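I gave up fizzy drinks in March, mostly to prove to my sister Austra that I could. She'd been on at me for years about my teeth. I lasted 12 days, and on the last of them I walked to the shop in my slippers.

So I did what I always do when I fail at something, and started reading about it. Then I rang Eglė Mägi, who spent most of her working life on the bottling line at Gamalska and will talk about bubbles for as long as you've got. She told me the sting on your tongue isn't the bubbles popping at all – it's the gas turning to a weak acid in your mouth. I made her say it twice! I'd been drinking the stuff since I was four and had never once wondered.

She also put me right on storage. I'd always squeezed the air out of a half-empty bottle before screwing the lid back on (my mum swore by it), and apparently that just gives the gas more room to escape into. 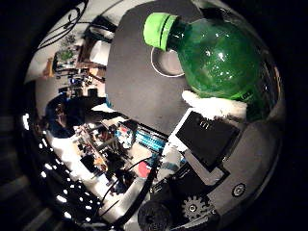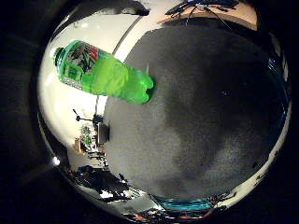 Keep it cold, Eglė says, keep the lid tight, and don't buy the big one if you live alone. I do live alone, and I do buy the big one.

My second go is a bit gentler. I have one glass on a Saturday, with lunch, and the rest of the week it's tap water with a slice of something in it. Rimantas at work lent me his fizzy water machine for 8 days and I nearly bought one myself, until I soaked the kitchen wall trying to fizz apple juice. Don't do that, by the way – it's in the instructions, which I read afterwards with a tea towel in my hand.

Austra still wants me to see her dentist. I've booked it for the end of the month.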